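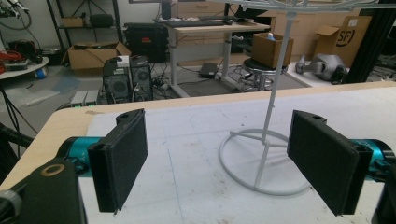

Aten Hand-Held Grippers: The Gallery

Welcome, and thanks for stopping in! If you've come over from the Clulmont shop page you'll already know that the Aten is a pair of grippers you hold yourself, one for each hand, so that you can show a robot how a job is done by simply doing it. If you haven't, well, now you know, and the rest of this page is mostly for looking at. We get a lot of letters asking what the thing is like in use (the drawings in the catalogue are tidy, but they don't tell you much about how it behaves around a real object), and it seemed friendlier to let people see it at work on ordinary things with awkward shapes.

The pair sells for $2000 with the carrying case, the charger for the base unit and a spare set of finger pads. You can also hire it by the month, and if you decide to keep it the first month's hire comes off the price. Schools and small labs are very welcome to write to us about the colour of their budget before they give up on the idea.

Hats are a favourite starting point of ours. A cap has a stiff part and a soft part, it slides when you'd like it to stay put, and then it has to end up somewhere sensible, such as on a display rack.

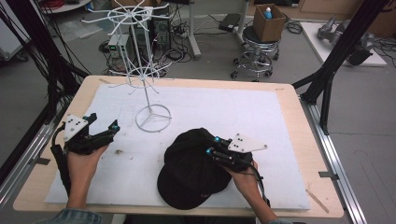

Page last changed: April, 4:40 p.m.

Both hands are in grippers for the cap, the right one down on the crown and the left one ready over the board. The white plates with the little holes are fixed on top of each gripper. New users nearly always grip too hard for the first while, and we did too, so please don't worry if your first practice afternoon is a bit of a muddle. Put on a pot of tea and try again.

A word about the table, as we're often asked. You don't need anything fancy. A plain light-coloured surface is kind to the eyes and to the software, and foam board is cheap enough to replace when it gets marked up, which it will. Do leave yourself elbow room, though! The cables come off the back and they like a bit of slack, and it's worth taking a minute to lay them out before you begin so you aren't fishing for them halfway through a fold. 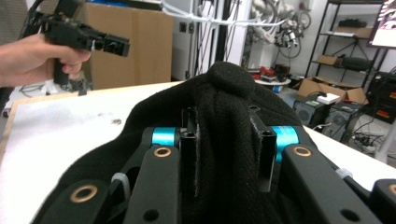
Black knit in the jaws, second gripper held clear of the table.

Knitwear is a lovely test of patience. It bunches and drapes over whatever is nearby, and you can feel through the handle how much of it you've got. The finger linkage is all out in the open on the Aten, which some customers find a little stern-looking, but we've grown very fond of it, and it does make cleaning simpler.

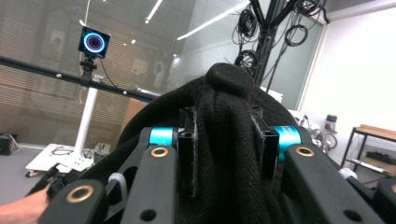

CARE AND SPARES

Look closely along the edges of the fingers and you'll find fine light fibres and lint. Wool and fleece are the worst for it in our experience, and a soft dry brush does the job nicely. We suggest fresh pads after 2000 grasps, or sooner if you work with anything gritty.

Pads come in packs of 2, in the standard texture or in the softer Cenitz grade, and a pack is $40 including postage. The longer Seyoum fingers fit the same brackets and are sold separately; they're on back order just now, but you can leave your email on the spares page and we'll write as soon as the next batch is in.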